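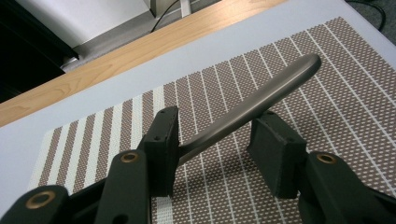 A smooth metal handle on a woven placemat. A faint highlight runs along its upper edge.

Why Some Things Shine and Others Do Not

Light travels in straight lines until it meets something. When it reaches a solid object, part of the light bounces off. This is called reflection. The rest goes into the object, where most of it is soaked up and turned into a very small amount of heat. Clear things, such as window glass, let most of the light pass through.

You see an object when light bounces off it and enters your eye. In a room with no light at all, you cannot see anything, even with your eyes wide open.

Smooth surfaces

A smooth surface sends light off in an orderly way. If a beam of light comes in at a steep angle, it leaves at the same steep angle on the other side. A mirror does this so well that you can see a picture of yourself in it. A polished spoon does it too, but the spoon is curved, so the picture is bent out of shape. Look into the bowl of the spoon and your face is upside down. Turn the spoon over and your face is the right way up.

The bright line or spot on a shiny object is called a highlight. It is the reflection of a lamp or a window. If you move your head, the highlight moves along the object.

Rough surfaces

Paper, cloth and brick are rough. Paper may feel smooth, but under a microscope it is a tangle of tiny fibers. Light that hits it is sent off in many directions. This is called scattering. A surface that scatters light and has no shine is called matte.

Light and dark

Shiny and matte are one question. Light and dark are another. A white surface sends back most of the light that falls on it. A black surface soaks up most of it.
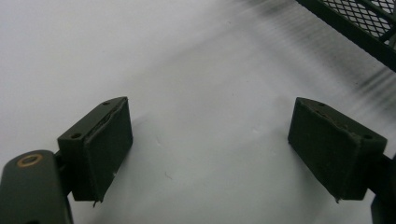 Bright white beside very dark green. The green finger pads are matte.

Light is measured in a unit called lux. At the Jusano Learning Room in Bernholm, the light falling on a table by the window was measured at 1,622 lux. The light coming back from a sheet of white card was 1,183 lux. From a piece of black felt it was 134 lux. The felt sent back less light, but it did send back a little. That is why you can still see the folds in a black coat.

Try it

You need 3 things: a flashlight, a metal spoon and a sheet of white paper.

Make the room dim. Shine the flashlight on the paper and look at it from different sides. Then shine it on the spoon and do the same. Write down which one changes more as you move. Do not shine the flashlight into anyone's eyes.

Contact Jusano Learning Room, Bernholm | Copyright Jusano | Back to top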